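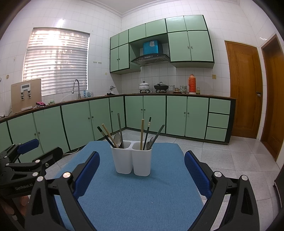 A kitchen's chopsticks and spoons, upright in a two-cup holder. Mint-green cabinets throughout.

Every kitchen has a drawer its owners are ashamed of. In mine it's the second one down, and for most of December it would open only as far as the width of a ladle. I got so used to feeling around in there with two fingers that I came to think of it as a skill.

The cure, according to Macario Meléndez, is to stop using the drawer. Meléndez writes a small and cheerfully bossy newsletter on household order from his apartment in Dilmont, and he is a partisan of the upright holder. Put the utensils on their feet, he argues, and they have to look you in the eye.

"A drawer lets you own 23 teaspoons without knowing it," he told me. "A cup fills up and starts an argument."

I wanted an argument, so I went to see the kitchens of people who had already had it. They are easy to spot. The holders are usually white, usually modest, and usually discussed at a length that would embarrass a wine collector. The two-cup kind has its own following, and its followers divide over what the second cup is for. Spoons with spoons and chopsticks with chopsticks, say the purists. Everyone else mixes the lot and fishes.

Chopsticks are where the purists come to grief. They start life in pairs and then drift. A dark one takes up with a pale one, a patterned one turns up single, and by spring you are eating noodles with two strangers. Meléndez recommends a yearly reckoning: everything out, partners matched, widowers composted or used to stake the tomatoes. I asked how many pairs he'd ended up with last time. Two, he said, with some dignity.

Then there is the question of where to do the sorting. The counter seems obvious until you remember what's on the counter.
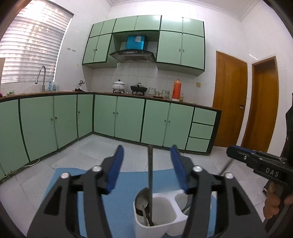

I have become a floor man myself. You put down a mat, you set the holder on it, and you deal with one cup before you touch the other. The tile is hard on the knees, but the light is decent and nothing can roll any farther than it already has. My knees have filed a complaint, which is pending.

Welington Teixeira, a retired line cook who lives over in Trirstead, thinks all of this is nonsense. His system is a single crock by the stove and a strict rule that anything he hasn't reached for in 20 days goes to his sister. His sister, I gather, has a very full drawer.

He did give me one piece of advice I've kept. Wash the holder. People scrub every spoon that goes into it and never once look at the bottom of the cup, and he described what he'd found in the bottom of his in more detail than this magazine will print.

I went home and emptied my drawer onto a towel. It held four bottle openers, a melon baller and the missing half of a pair I had been mourning since we moved in. The ladle is in the new holder now. It makes the whole thing tip over.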